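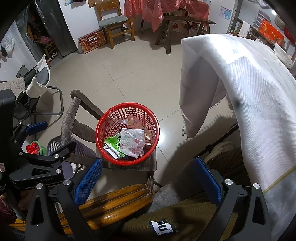

Household Waste Sorting: Changes to the Wrapper and Film Stream

The revised sorting guide for Widham takes effect this month. It was adopted on February 3, 2025 and replaces the leaflet delivered with the old bins. Most of the guide is unchanged. The section on light packaging was rewritten, and the notes below cover that section only.

The revision follows a composition audit carried out by Thaler, the firm that operates the transfer station. Samples were taken from every collection route and sorted by hand. The audit covered 2,613 bags. Of these, 479 were rejected from the recycling line for contamination. The most frequent contaminant was multilayer film, the material used for chip bags, candy wrappers and most single-serve snack packs.

Multilayer film looks like plain plastic or foil but is made of thin sheets bonded together, often polypropylene with a vapor-deposited aluminum coating. The layers cannot be separated with the equipment at the station. When the film enters the plastics line it travels with the flat fraction, passes the air separator and ends up in the paper bales. Mills downgrade bales that contain it. Tudor Bucur, who supervises the line, reports that a single route with poor sorting can affect the grade of a full day's paper output.

Under the new guide, multilayer film goes in general waste. The scrunch test remains the recommended check at home. Crumple the wrapper in one hand and release it. If it springs back, treat it as film. If it stays crumpled, it may be plain foil, and clean plain foil goes with metals. The test is not reliable on pieces smaller than a playing card, and these should go in general waste in any case. Small pieces fall through the screens.

Paper napkins and tissues are also reclassified. The old leaflet allowed unused napkins in the paper stream. The fibers in tissue products are too short for the mill to recover, so all napkins, printed or white, used or unused, are now general waste. Households with a food scraps cart may put plain napkins in it. Torn paper is accepted only inside a closed paper bag. Shredded paper follows the same rule.

Jars are accepted without lids. Rinse the jar and remove the top. Metal tops go with metals. Plastic tops wider than 2 inches go with plastics, and smaller ones go in general waste. Labels may stay on.

Small cardboard boxes should be emptied and flattened. Boxes with a plastic window are accepted if the window is torn out first.
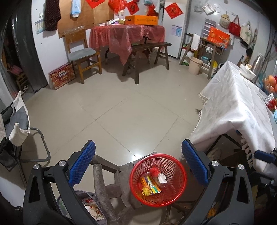 A jar and a small striped box in a red basket.

Several residents asked whether an open-weave basket can be used to hold sorted items indoors. The guide sets no rule for indoor containers. Nadine Nassar of the Baner office recommends a liner for anything with crumbs or loose scraps, and a separate container for glass. Only the carts are inspected at the curb.

Inspection works as follows. Crews lift the lid and check the top layer. A cart with visible film or napkins in the recycling stream receives a yellow tag on the first occasion and is still emptied. A second tag within 8 weeks means the cart is left until the next general waste round. Tags carry a code that matches the section numbers in the guide. Disputed tags should be reported to Albertina Caldeira at the Baner office with the code and the street address.

Printed copies of the guide are available at the Hadance branch library and at the transfer station gate. Requests for large-print copies should be sent to the same office. Battery and lamp collection points are listed on the back page and have not changed.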